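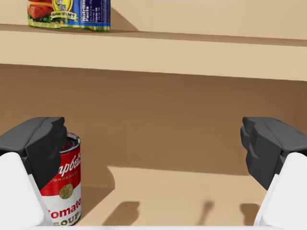 4.2 Boarding times on the Hastis route

Splitting passengers into small groups worked far better than we had hoped! On the river ships run by Sitik, boarding at Nultbridge took 70 minutes before the change and 13 minutes less after it, with the same crew and the same gangway. Figure 6 shows the two curves, and the gap opens right from the first group.
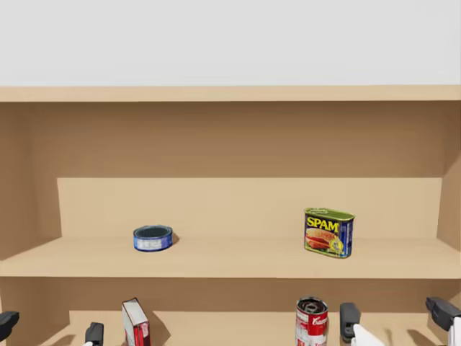
The gain was largest in March, when cabins were full and most guests came by coach (the hardest case for any port crew). We find this very exciting, as it needs no new equipment at all. 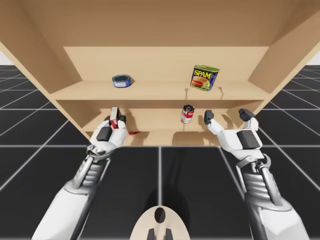

Sang Phan cautions that four sailings are too few to rule out the effect of mild weather, and would like to see the count repeated at Opoku in the fall.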